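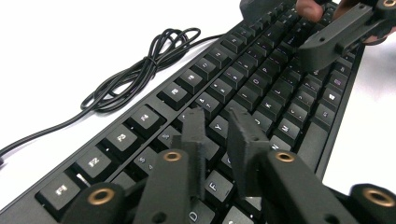
Hand-held grippers over a backlit keyboard, one of the jobs on the test list.

"I was asked to sign for two arms before anybody could tell me what they'd be picking up," says the equipment buyer at Metumano, a repair and refurbishing firm that has spent most of a year deciding whether to automate part of its bench work. She has asked us to leave her name out. The suppliers ring often enough as it is.

Her budget line was agreed last November and most of it is still there. What she has spent so far has gone on plastic grippers held in the hand, which staff use to try out jobs before any motor gets involved. Keyboards are on the list, along with chargers and small boxed spares.

"If a person can't do the job with two flat fingers, I don't see why I'd pay for a machine to have a go," she says. "Put the thing over a row of keys and you soon see what a tight space it is. And then there are cables. Every salesman's table I've stood at was beautifully tidy. Ours have cables on them."

The quote from Jirosora ran to 54 pages. She read it twice and came away with a list of things that weren't in it: spare fingers, training, the cost of moving a bench, what happens when the software licence runs out. Vincze sent a shorter one, with a service contract of 48 months that she could not leave early.

"Four years! I don't sign the cleaning contract for four years."

I put it to her that this is how most firms buy big equipment, and that waiting has its own price. She half agreed. Two competitors have already ordered, and her managing director brings it up at lunch.

"Fine, they've ordered. Ask them what it does all day. One of them told me it was 'in commissioning', and I've heard that word from the same man since before Christmas."

She is no kinder about the figures she gets shown. A rep from Sterow promised her 100 per cent repeatability, a phrase she wrote on the whiteboard and has left up. "Repeatability of what? It'll go back to the same spot all day long, I believe that. Whether the part is in the same spot is my problem, apparently."

So what would change her mind? A month's trial on her own benches, she says, with her own stock, and a price for replacement parts in writing. She'd also want the supplier to say which jobs they would turn down. Only Vincze has offered anything like it, and the trial they proposed was at their site.

I wondered whether trying things by hand tells her much, given that a person has eyes and patience and the machine may have neither. She had clearly been asked this before.

"It tells me which jobs to cross off, and that's cheap to know. It doesn't tell me the rest will work. I've never said it does."

The money has to be committed or handed back by 15th June. When we spoke she had a draft order for one arm in her tray, unsigned, with the delivery charge circled in biro.

Comments

benchmonkey: We had the four-year contract. Read the bit about call-out charges before anything else.

Tilly_R: Bit harsh on the reps. Some of us do ask what the customer wants picked up.

oldspanner: What do the fingers cost to replace though? Wish you'd pressed her on that.

Related
Leasing or buying: what small workshops told us
Questions to ask before a supplier demo
Service contracts and how to read them

Contact us | Copyright, all rights reserved | Back to top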